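Shared kitchen at Erkum House opens its doors again
By Roxana Bratu
May 20, 2023

If you've walked along Breta Lane this week you'll have noticed the lights on again in the ground floor kitchen at Erkum House, and I'm very happy to tell you that it's open! The sink is in, the dishwasher is in, the kettle is where the kettle always was (by the window, and woe betide anyone who moves it) and the first proper lunch was served on Thursday. Leek and potato soup, since you ask, and there was none left by the time I got there.

Those of you who used the old kitchen will remember it mainly for the brown cupboards and the tap that had to be turned off with a tea towel. I have a soft spot for the place, I learned to make dumplings there, but I can't pretend I miss the cupboards. The new ones are white with plain silver bar handles, the worktop is white as well, and the floor has gone to a grey wood grain that Stellan Wikström picked from a great heap of samples back when we were all still arguing about tiles. I was on the side of the tiles. I've come round.

The sink is stainless steel and set into the worktop, and there's a metal rack that sits down inside it, so a plate or two can be left to drain without taking up any of the counter. Next along is the dishwasher, and I think that's going to change life at Erkum House more than anything else. After the old Thursday lunches we used to wash up for 50 people by hand, two at the bowl and whoever was slowest to leave on drying duty. It could easily go on until four o'clock.
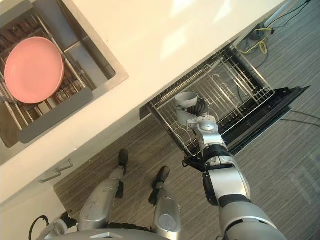
Photo: Oana Grecu / Breta Lane News

There has been a good deal of talk about the right way to load it, as there is in any house with more than two people in it. The card on the wall says cups and glasses on the wires, plates facing the middle, wooden spoons never. Tincuța Bogdan wrote the card and she would like it known that she means the bit about wooden spoons. She also asks that people scrape their plates first, into the food bin and not down the sink, and that whoever switches the machine on comes back to empty it. I've been guilty of wandering off already, so I'm telling myself as much as you.

Crockery is the other thing. Most of the old stuff was chipped past saving, so a new lot has been put together from donations and one big order from Baluyot, the catering shop by the station. It's a real mixture and I like it that way. You'll come across pink plates next to light grey cups and some very serious white soup bowls, and if you left a casserole dish with a blue lid behind before the works started, it's in the hall cupboard waiting for you.

The whole job took 26 days from the first cupboard coming off the wall, four more than planned, the extra being down to a pipe under the floor that wasn't on anyone's drawing. Satetti did the fitting. The money came from last year's bread sale, the summer supper and a long string of small gifts, and there is £651 left over, which is going into a pot for repairs. I suggested a better toaster. I'll be suggesting it again.

As for using the place, it works as it did before. Thursday lunch is open to all and you don't need to book, only turn up by half past twelve. On other days the kitchen can be borrowed by the morning or the evening, and the book for putting your name down is on the shelf in the entrance hall. There's room for 30 to sit down comfortably in the room next door, more if you're friendly, and the high chairs have come back from the loft. Please wipe the worktop before you go. White shows everything, and it has already had its first encounter with beetroot.

I spent an hour or so in there with a cup of tea, opening drawers and shutting them again, mostly for the pleasure of drawers that shut. The big pans are in the bottom one on the left, tea towels in the one over it. Baking tins haven't found a home yet and are stacked on top of the fridge, so mind your head.

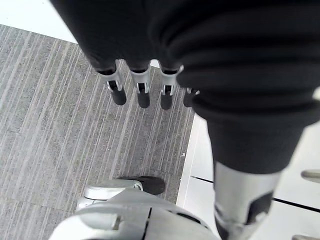

Vasilică Munteanu is pleased with the new kitchen on the whole but would have liked a second sink, as anyone who has tried to peel potatoes while somebody else fills a bucket will understand. He also wants the old bread knife back, the one with the taped handle, and says he'll go on asking until it turns up. I did have a look for him. There are three bread knives in the drawer now, all perfectly good, and none of them is the right one.

A few small jobs are still to be finished. The blind over the window is on order, the door to the yard sticks a bit at the bottom, and the shelf for the recipe books needs putting up – it's leaning against the wall in the hall for now, so please don't take it for firewood. If you have recipes to add to the folder, hand them to Oana at lunch or push them through the letterbox, written clearly if you can manage it. Last time we had one that called for either two or seven onions and we never did find out.

Next Thursday it's bean stew and rhubarb crumble, with a dairy-free pan of each. Bring a tub if you'd like to take some home.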